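Home Guides Sorting and Tidying Parts Support
Search this manual
Reading time: 4 min

Section 6. First sorting job

Sumlow is often asked whether a machine can put things away yet, at home or on the shop floor. The answer in this edition is partly. A Sumlow cell can sort hard blocks of known size by color. It can't yet be trusted with laundry, dishes or a drawer of mixed hardware. Run the job in this section before you try anything of your own.

6.1 Set up the job

1. Clamp the bin to the table. Push on each wall – the bin should not slide.
2. Place the blocks flat on the floor of the bin, in any order.
3. Lay the pendant where you can reach it without leaning over the bin.
4. Select Job 33 and set speed to Low.
5. Press Start and keep your hands out of the bin until the arm is parked.

CAUTION: Check the cables at the wrist before each run. A loop that hangs below the gripper can catch on the bin wall.

6.2 Check the result

The job is complete when every block lies with its own color and no two colors touch. Green goes to the left, red to the right. Blocks don't need to be straight or evenly spaced.

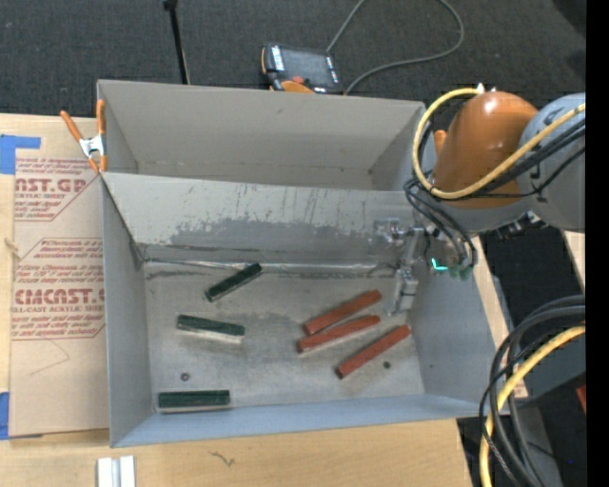
Bastero wrote to us after the May update that sorting blocks is fine, but a person does it in a few seconds and doesn't need the bin clamped down first, so why call it a chore? Fair point. For a handful of blocks, use your hands. The cell makes sense for long, dull runs, and at the Tirano shop it logged 3,887 picks with 306 stops that needed a person.

NOTE: Scratches and stains on the bin floor do not stop the job. Strong glare can. If the arm reaches for a bright patch, move the lamp and start again.

6.3 If the arm stops

1. Read the code on the pendant.
2. Code 618 means the grip closed on nothing. Press Clear, then Resume.
3. For any other code, press Stop and go to Section 9.

Do not free a stuck block by hand while the arm has power.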